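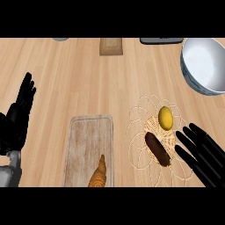
A black mechanical hand, fingers raised, over a pale wood-grain tabletop (computer rendering).

Lougher Readers' Circle: progress report on the Middlemarch year
Prepared for the Wutulness Fund by Eleri Bellis
2026-09-15

Dear Ynyr,

Thank you again for your patience over the summer, and for the kind note you sent with the second payment. I promised you a proper account of how the reading has been going, and I'm afraid you know me well enough to expect a long one.

As you'll remember, we asked the Fund to help us read George Eliot's Middlemarch slowly, in the eight parts in which it first came out, beginning in December 1871. The idea was that people who had always been a little scared of the book might enjoy it more if they took it the way its first readers did, with a good long wait between parts. We have now finished 4 of the parts, so we are exactly at the halfway mark – Casaubon has lately been troubling everyone, and I'll come back to him.

We have given out 249 copies of the part booklets so far, and 82 people are on the list for the monthly evenings. They don't all come every time, of course, but the room is nearly always fuller than I expect, and the talk goes on in the parking lot afterward.

The question that has taken up most of our time is whether Dorothea is to be pitied or scolded for her marriage. I had planned one evening on it and we ended up giving it three. The older members were much harder on her than the younger ones, which surprised me. One woman said she had read the book at twenty and thought Casaubon a monster, and that now, at seventy, she found the passage about his small, shivering self almost too painful to read aloud. She read it to us anyway, very well, and we had to stop for tea.

Lydgate has been a slower business. Some readers skipped the hospital chapters and then had to go back when the vote for the chaplain came up and they couldn't follow who owed what to whom. I've since written a two-page guide to the town and its families, and it seems to be helping.

Money next. Printing cost a bit more than we had planned, mostly my fault for asking Flolex to reset the second booklet in larger type. We made up the difference by using the free version of Wisero for sign-ups, so the total is still within the grant. The full sheet of costs is in your folder.

We're behind in one respect: the essay booklet by members. I have five pieces in hand and several more promised, and I'd like to move the deadline to November, if you're happy with that. Could you let me know before we start on part five?

With warm thanks from all of us,
Eleri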